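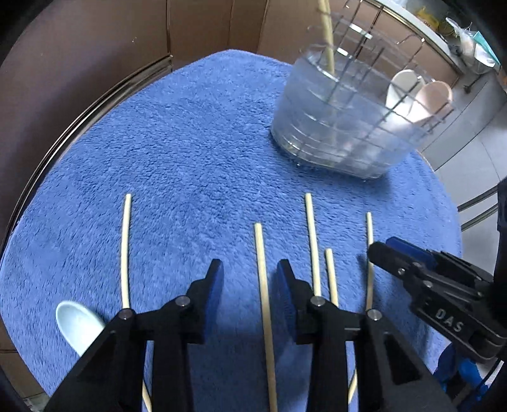

Who Gets the Last Word? Story Order and Sourcing in a Local Evening Newscast

Final report, Media and Society seminar

When I started this project in April, I thought I already knew what I was going to find. My family has watched the Hirkach evening news at dinner for as long as I can remember, and my grandmother has been talking back to it for even longer, so I came in with plenty of opinions and not much evidence. My plan was to look at one simple thing: when a story has two sides, which side is heard last? Several of our class readings suggested that viewers remember the closing quote best, and I wanted to see if the newscast spread that spot around fairly.

I worked from the transcripts that the station posts to its website, along with the archive at the Pranari library, where the staff were very patient with me and my many printing problems. In all I logged 873 quotes. For each one I wrote down who was speaking, whether that person was an official, a business owner or an ordinary resident, and where the quote fell in the story. It took much longer than I had budgeted for, and I would tell anyone trying this to set up the spreadsheet before reading a single transcript (I had to redo my first two weeks of work!).

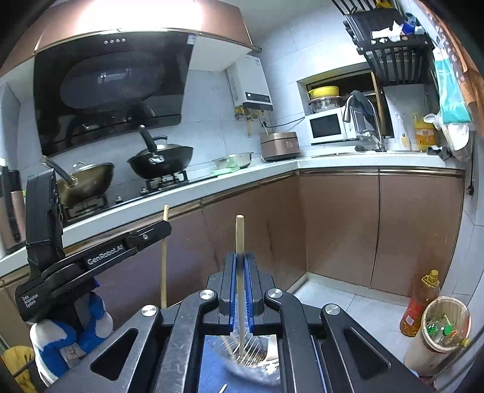

Findings

Officials got the last word in most of the stories I coded, and the pattern was strongest in stories about roads and schools. Residents usually came first, often in a short clip recorded on the street, and then someone from the city would answer them. Very few stories went back to the resident afterward. I was surprised by how kind the tone was all the way through, and I think that is partly why I had never noticed the order as a viewer.

The long-running Grolero bridge story was the big exception. There the reporters returned to the same neighbors again and again, and several of those reports closed with a neighbor speaking.

Limits of the study

I coded everything by myself, so almost 100 of the quotes that were hard to sort reflect my own judgment. Transcripts also leave out tone of voice and footage, and a skeptical pause from an anchor can say plenty. With another semester I would ask a classmate to code the same stories and compare our answers, and I would add the morning show, which seems to use many more callers.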